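4.2 Reprint variants in the reception corpus

The corpus holds 541 reviews and notices of popular histories of the American West, collected from newspapers, library bulletins and trade journals. Dumlao built the first list from the Peltholm clipping files, and Soliman added the regional papers held at Zerbridge. Many notices were syndicated, so one review may appear under several titles and at several lengths. 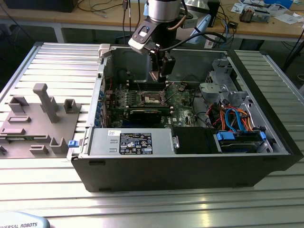

We treat two texts as variants of one review when they share an unbroken passage of at least 40 words outside quoted material. Quotations from the book under review were removed first, as reviewers often chose the same passages from the opening chapters. The longest variant was kept as the base text, and cuts were recorded against it by paragraph. Most cuts fall at the end, where reviewers tended to place remarks on sources and footnotes. A count based only on the shortened versions would therefore understate how often reviewers questioned the use of treaty council records.

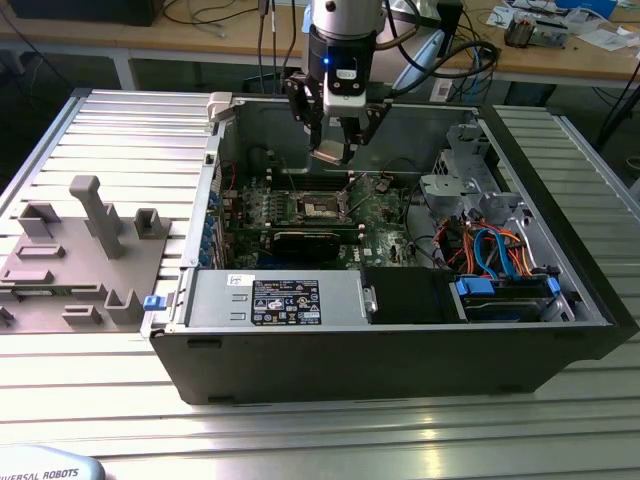
4.3 Coding of reviewer stance

Base texts between 2000 and 3000 characters were coded in full by both authors. Longer texts were coded from the first and last paragraphs and from any paragraph naming a tribe, a treaty or a military officer. Stance toward the narrator was coded apart from stance toward the events, following the Cruzado scheme. Disagreements were settled by rereading the base text without its headline. Unsigned notices were kept but are reported separately in Table 2, together with the Herell bulletins, whose authorship is uncertain.

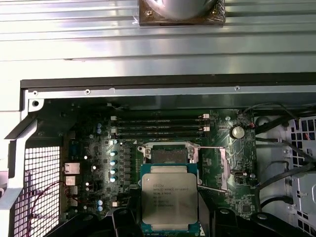 Figure 3. Processor held by a gripper over the motherboard of an open computer chassis.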